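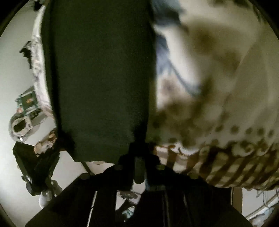 Page last changed: August, 11:40 pm

The Green One

Fermín wanted it done before the van came. Thirteen bags and no time. He stood in his mother's back room with the window open and pulled cloth out of the closet by the armful.

Dots. Brown dots on white, that was the kitchen on Prullura Street. Keep? No. Yes. He threw it over his shoulder and forgot it there.

"You can't keep them all," Tadeo said from the hall.

"I'm not keeping them all."

"You've got one on you."

Tadeo Leiva had driven all the way from Cáceres to help and so far had drunk two coffees and taped one box. The box said POLLETTI on the side, tomatoes probably, from the store. It would hold maybe a third of what was on the bed.

Then the green. Big dark thing, heavier than he remembered. He held it up high and let it drop open and it went on dropping, down past his chest, one long soft fold on the left and the bottom all frayed. She never did hem it. She was going to. She said so every winter, pins in her mouth, I'll do the hem when the light's better.

"What was that for?" Tadeo said. Closer now, in the doorway.

"The fort."

"What fort."

"You know what fort."

Two chairs and the ironing board. You had to pinch the edge of it in a drawer so it wouldnt slide. Tadeo inside with the flashlight, seven years old, charging admission. A hundred to get in. A thousand if you were Fermín, because he was older and had a job -- the job was feeding the neighbor's cat.

"You still owe me," Tadeo said.

"I paid you."

"You paid me 200. In buttons."

Horn outside. The van, early, of course it was early. Fermín looked at the bags. Looked at the bed. The man from Koteck had said on the phone they took anything, any condition, they shredded it for stuffing, car seats and so on. Fine. Good. Somebody would sit on it in traffic.

He started to fold. It wouldn't fold. It was too big for one person, it had always been too big, she used to call one of them in from the yard to take the other end and walk it toward her. Corners to corners. Then again. Her hands over yours for a second and then she had it and you could go.

"Take the end," he said.

Tadeo put down his cup. He took the bottom edge, the ragged one, bunched in his fist, threads comming off on his fingers.

"Not like that. Corners."

"It doesn't have corners anymore."

"Then where they were."

The horn again, longer. Neither of them went to the window. Tadeo found the place where the corners used to be and backed up until he hit the wall, and Fermín shook it once, hard, and the dust went up.

"Okay," he said. "Walk."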